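Notes on a Drafty House

I moved to Nunby in April and the house has been telling me where it leaks ever since. I have been working through it a room at a time, mostly in the evenings, with a stick of incense and a notebook. Smoke goes straight up in still air. Near the back bedroom window it went sideways.

I started with the windows because they were the easy part. The old putty on 11 panes had gone hard and lifted at the corners. I scraped it out, let the sashes dry and put in new.

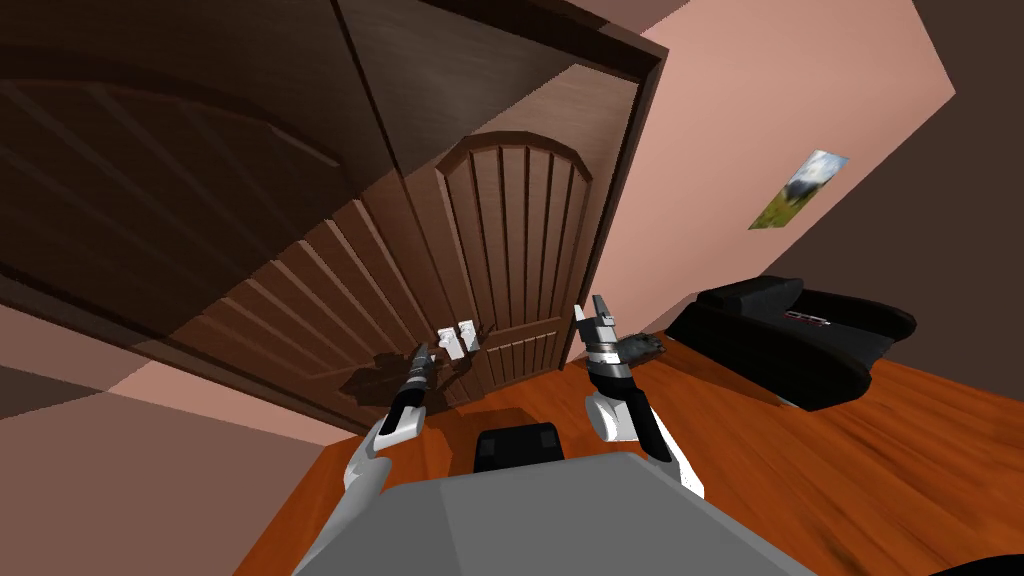
Weatherstripping

I tried foam tape first and pulled it off again. It squashed flat in three weeks. The brass kind costs more — I paid $23 a roll at Tamia Hardware — but it springs back and takes paint well enough if you slop a little on it. 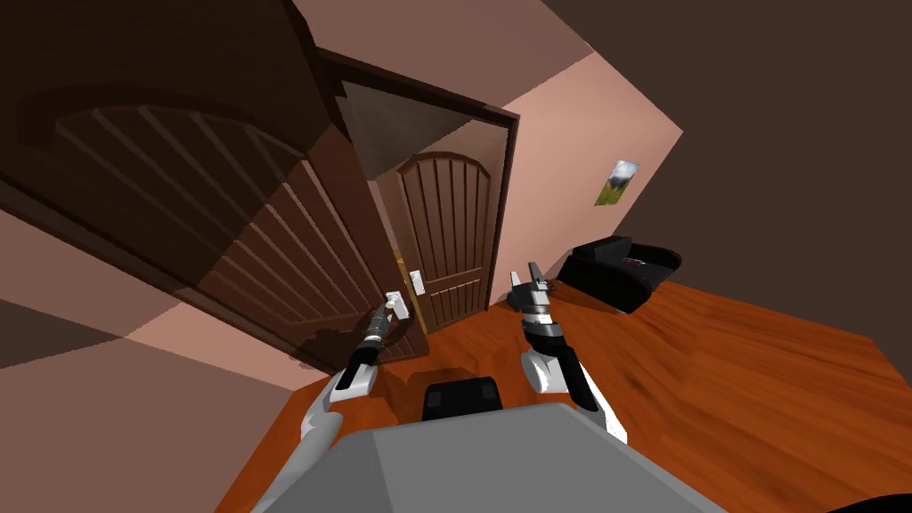

Should you seal the attic before the windows?

If you can get up there, do the attic first. Warm air leaves through the top of a house, and I lost a month by starting at the bottom.

The attic hatch was the worst spot I found. I screwed a sheet of rigid foam to the back of it and ran a gasket around the lip.
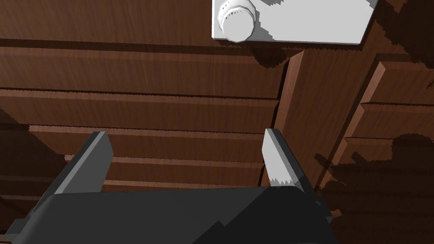
Wood grain and a warm brown finish.

Next came the outlets on the outside walls. The foam gaskets go behind the cover plates, and I did 19 of them in one evening with the power off and a headlamp on.
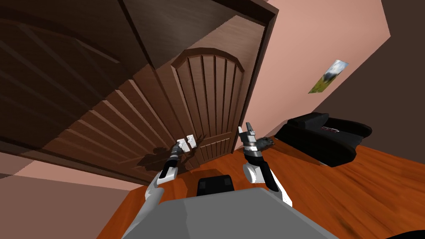

The basement is still to do. The sill has gaps I can fit a pencil into, and I want them caulked before the heat goes on.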